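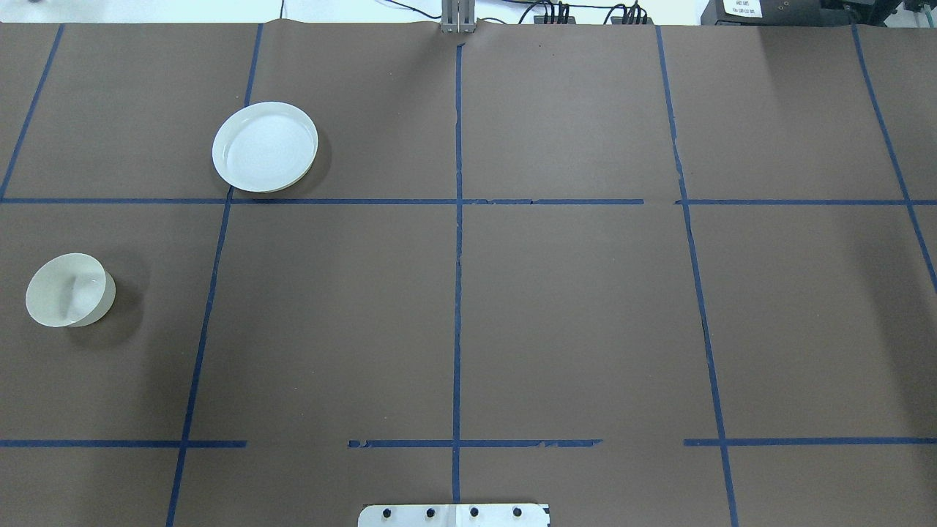 Attachment 1 – Bench 2 work surface, plate and bowl in the left-hand cells.

Support > Student Projects > Landry Table-Setting Project > Ticket history
Overview Tickets Bookings Safety Contact

Subject: Arm places items short of the target cell on the left side of the grid
Status: Resolved, monitoring
Raised by: Landry project group, Jornstead College
Assigned to: Robotics Workshop Support
Opened: Oct 31, 2025
Priority: Normal

Reported problem

The group reports that the arm on Bench 2 no longer sets items down where the placement program directs it. The task requires the arm to move a plate and a bowl between named cells of the taped grid. Placements in the centre cells are acceptable. Placements in the left-hand cells fall short, and the error is greater in the row furthest from the base. The group ran 100 placements before raising this ticket and recorded 10 failures, all of them on the left side. A failure is recorded when any part of the item rests on tape.

The group asks whether the arm requires service, and whether the bench may still be used for assessed work.

Entry 1 – Support

The ticket has been accepted. The group is asked to stop assessed runs on Bench 2 until further notice. Practice runs at reduced speed may continue under the usual supervision rules.

Please confirm which version of the Jirkia control software is installed and whether the grid has been re-laid at any time this term.

Entry 2 – Project group

The software is the version issued at the start of term. The paper and tape were replaced by the group last week after the earlier sheet tore. The cell positions in the program were not measured again afterwards. Attachment 1 has been added to the ticket.

Entry 3 – Support

The attachment has been reviewed. The following points are noted.

The plate lies very near the second vertical line, with its lower edge almost at the upper horizontal line. An item resting so close to two lines leaves very little margin under the group's own failure rule.

The lower horizontal row is laid in three separate pieces with gaps between them, and the upper row has a short break right of centre. The tape on the fourth vertical line also seems to have lifted slightly near its middle. The program takes its cell limits from stored values, so these faults do not affect the arm directly. They do affect scoring, as the line cannot be judged fairly where tape is missing.

The paper has a small crease at the far side, by the metal upright. A sheet that is not flat may shift, and the grid will shift with it.

Entry 4 – Support

The bench was inspected in person. All bolts on the base plate were checked and found tight. The arm returned to its home position correctly on 6 successive attempts. No mechanical fault was found and no service is required.

The stored cell positions were then compared with the grid as laid. The left-hand cells did not agree with the program, and the difference grew towards the far edge of the sheet. The cause of the fault is recorded as a grid replaced without the cells being measured again.

Action required of the project group

1. Smooth the paper at the upright and fix it down along the far edge.
2. Re-lay both horizontal rows in continuous strips. Press down or replace any lifted tape.
3. Measure each cell from the base and enter the new values in the Jirkia settings file. Keep a copy of the old file.
4. Run a further 100 placements and attach the results.

Entry 5 – Project group

All four actions are complete. The second set of placements produced no failures. The results sheet and the new settings file are attached. The group requests permission to resume assessed runs in time for the Grakthorpe schools challenge in January.

Entry 6 – Support

The results are accepted and Bench 2 is released for assessed work. The earlier failures will not count against the group's mark, provided that both sets of results appear in the project report.

Groups are reminded that any change to a work surface must be entered in the bench log on the day it is made – this includes paper, tape and fixings. The ticket will remain open for monitoring until the challenge has taken place. Further faults on this bench should be added as a new entry under the same subject.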